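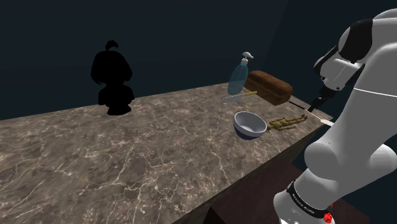
How do you compare two grippers fairly in simulation?

Keep the arm, the objects, the starting poses and the controller the same, change only the gripper, and log every failure by the step at which it happened.

Stories > Short Fiction > Work

Acceptance Run
By Stanisława Olszewski
April 13, 2018
39 shares | 17 comments

The purchase order for the grippers could not go out until the comparison report was signed, and the report could not be signed until someone accounted for trial 534.

The comparison covered two parallel-jaw units, the Vomeck and the Condale. Both were modeled on the same white arm over the same marble counter. The run was 1715 trials for each. In every trial the arm reached down, closed its fingers on one object, lifted it clear of the counter, held, and put it back. The objects were household ones: the bread, the spray bottle, the bowl, the knife with the yellow handle, and so on. The item list called the long thin one "utensil, long" and left it there.

I had inherited the work from Dvorak in November, when he moved to the Orport office. He left a folder of scripts, a notebook with numbered pages, and a sticky note on the monitor that read "do not touch the friction file." I had not touched the friction file.

In trial 534 the Vomeck gripper was assigned the utensil. The log recorded contact at both fingers, closing force within limits, and lift command sent. The arm did not lift. It held its position over the end of the utensil until the time limit, which the script scored as a failure with no category. Each of the other failures had a category. Slip, miss, collision and overload were the four allowed, and the totals table had four columns.

I reran the trial with the same seed. It failed again at the same step. I swapped in the Condale gripper and it lifted the utensil without trouble. That was a real difference between the units, on paper. It was also a single trial, and the purchase was large enough that my manager, Inge, wanted a sentence explaining it.

"Is it the gripper?" she said.

"The gripper closes. The arm doesn't go up."

"So it's the arm."

"It's the same arm for both."

She wrote something down and asked for it by the end of the day.

I checked the finger geometry first. The Vomeck model had longer pads, and at that approach angle the tips passed very close to the counter surface. If a tip had sunk into the counter by a fraction of a millimeter, the solver might treat it as a contact to be resolved before any motion. I exported the contact list. The tips were clear.

I checked joint limits. None was reached. I checked the utensil's mass, which was the same in both runs. I compared the two controller configurations line by line, and they matched except for the gripper name.

After lunch I opened the controller source. I had avoided it until then. Dvorak wrote long functions with short variable names, and he commented in the margin of his notebook instead of in the code. The lift routine took up two screens. Near the bottom was a condition I had not seen in the design document. Before sending the arm upward, the routine checked whether any object lay within a set distance of the path and, if it did, waited for that object to be still. The check used the mannequin only. It was listed by name.

The mannequin lay on its back on the counter with its legs toward the arm. In trial 534 it had a residual velocity. The value was tiny, a rocking of one jointed limb that never quite damped out under that seed. With the Condale the fingers came in a little higher, the path fell outside the set distance, and the check did not apply. With the Vomeck it applied, and the arm waited.

I looked for the page in the notebook. It was an early one, dated before the comparison was planned. He had written: "Hold for figure. Arm must not move while figure moves. Keep this one in." There was a line under "keep." Nothing followed it except a calculation for the settling time of something else.

I called Orport. It took him a while to get to the phone.

"The wait condition in the lift routine," I said. "Was that a requirement?"

"Whose?"

"Anybody's."

"No," he said. "There wasn't a requirement."

"It's stalling a trial. The figure's arm doesn't settle, so the lift never goes."

"What's the velocity?"

I read it to him.

"That's low," he said. "You could set a threshold. Anything under that, treat as still."

"Or I could take the check out."

I could hear a fan running on his end, or a vent.

"You could," he said. "It doesn't do anything for the comparison."

"Why is it in there?"

"The first layout I built had only the two things in it, the arm and the figure. I ran it a lot. The arm would come down past it and I didn't like watching that. So I made it wait." He stopped for a moment. "It's your code now. Put in whatever threshold you want."

I asked how the new office was, and he said the parking was better.

I put the threshold in. I set it at ten times the value from trial 534 and wrote the reason in a comment above the line, with the page number of the notebook. Then I restarted both runs from the first seed, as the test plan required for any change to the controller. The Vomeck finished a little after six. Trial 534 passed. The arm came down, closed on the end of the utensil, and went up on the next step.

The totals changed by that one trial. The Vomeck was ahead on the bowl and the Condale was ahead on the bread, and on the other objects the difference was too small to report. I wrote Inge her sentence: "One uncategorized failure was traced to a controller wait condition unrelated to gripper performance; corrected, both units rerun in full."

She read it at her desk with her coat on.

"What was it waiting for?" she said.

I told her. She initialed the page, and then she asked whether the check was still in.

"With a threshold," I said.

"Fine," she said, and put the report in the tray for purchasing.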